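Notes on Keeping a Household Inventory

Residents of Navthorpe who rent furnished accommodation are generally required to sign an inventory on the day they receive the keys. Having managed my own household records for a number of years, and having recently moved for the second time, I wish to set out the method I now follow.

The inventory supplied with my present apartment on Hiroder Street ran to 33 pages and listed 209 items. It had been prepared for a previous tenancy and had not been revised. Several entries referred to furniture that was no longer in the building, and the kitchen was covered by a single line reading "usual equipment." I returned the document to the agent, Kozłowski Lettings, with a written request that the kitchen be itemized before signature. The request was granted within 2 working days.

Tenants should be aware that a general phrase of this kind offers little protection to either party. When a lease ends, the question of whether a pan or a bowl formed part of the original contents can only be settled by a record made at the start.

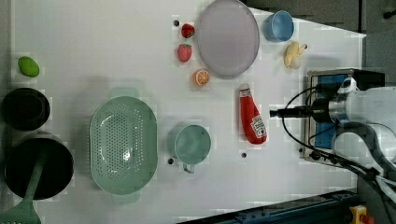
Each entry should state the item, the room, and the condition. Condition should be given in plain terms: "handle scratched" is of more use than "fair." Where an item belongs to the tenant, it should be entered on a separate sheet and a copy given to the agent. I keep my own sheet in the same folder as the lease and the meter readings.

My former neighbor, Jouko Heiskanen, has advised me that in the Enulcombe district it is customary for both parties to initial every page. I have adopted this practice. It adds a short time to the appointment and has so far met with no objection, although the agent's representative did ask whether the cover sheet was included. It was.

Storage areas deserve particular attention. My previous inventory omitted the cupboard under the stairs entirely, and the correspondence that followed my departure lasted up to 4 months. The item in dispute was an ironing board. The deposit was returned in full, less the cost of a replacement key, which I had already agreed to pay.

I review the list every September, when the heating is serviced and the cupboards have to be cleared for access. Amendments are entered in ink and dated, and the agent receives a copy by mail. A blank version of my sheet can be sent to any reader who writes to the address on the contact page.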